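Gisel Folding Sheets, Bright Orange
Wallville Paper & Craft > Paper > Colored sheets > Gisel

Item no. 478
Sold in packs of 156 sheets
In stock at the Wallville shop and ready to mail

If you have been buying your orange paper one sheet at a time from the drawer by our register, this is the pack you have been asking us for. Gisel is our own house line of colored sheets, and the bright orange was the very first color In-ho Bae picked out when we started it. It has stayed on the shelf ever since, through a couple of changes of wrapper and one summer when we could hardly keep it in stock at all. We still get letters about that summer!

The orange is a good strong one, with a matte face and no pattern. It sits a little closer to a ripe tangerine than to a traffic cone, and it holds its own next to white, cream and the softer stone colors that so many of you like for table settings and backdrops. The sheets are thin enough to fold by hand without a bone folder (though Kyung-tae Ji in our workroom will tell you to use one anyway, and he has very nice creases to show for it). 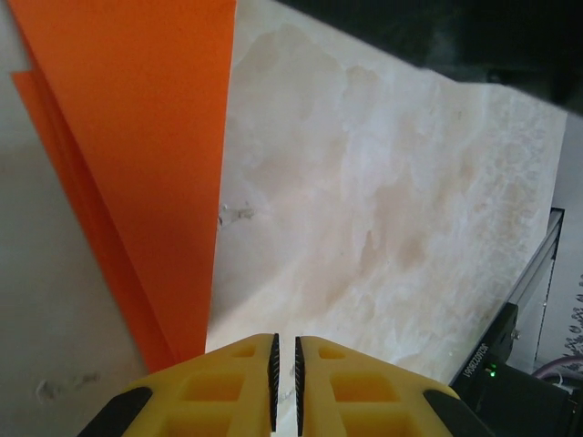
People buy this paper for all sorts of things. We know of a good many lanterns and pinwheels, place cards for a wedding in July, and a whole classroom's worth of paper foxes. It takes a glue stick well, and double-sided tape too. White glue is fine if you go easy with it and let the piece rest under a heavy book for a while. Felt-tip pens show up nicely in the darker colors. Yellow and pink more or less disappear, so save those for the Gisel white.

A word about color matching. We have the orange made in runs, and two runs can differ by a hair. If you're planning something large, like a wall of flowers or a long garland, please order all your packs together and put a note on the order. Gyu-bin Cha does the packing and will pull them from the same run for you.

Trying a fold first

For anything bigger than a card, we suggest making one practice fold on a spare sheet before you start on the good ones. Bring the edges together loosely, hold them there, and press from the middle outward. A crease put in lightly can be coaxed over a bit. Once you've run a thumbnail down it, you're pretty well committed. 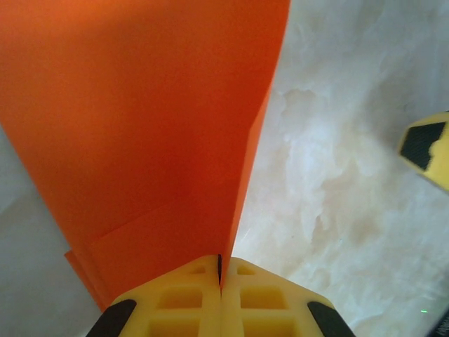

Gisel bright orange against a pale marbled surface.

Storing your sheets

Keep the pack flat and out of the sun. A sunny windowsill will fade any colored paper in time, and orange goes sooner than blue. Once the wrapper is open, slide the sheets back in between projects, or into a plain folder if the wrapper has given up.

Goes well with
Gisel Folding Sheets, White
Inari glue sticks
Tichý bone folder, small

Questions about this paper? Stop by on Saturday morning, when Kyung-tae is at the front table and happy to fold something with you, or send a note through the contact page.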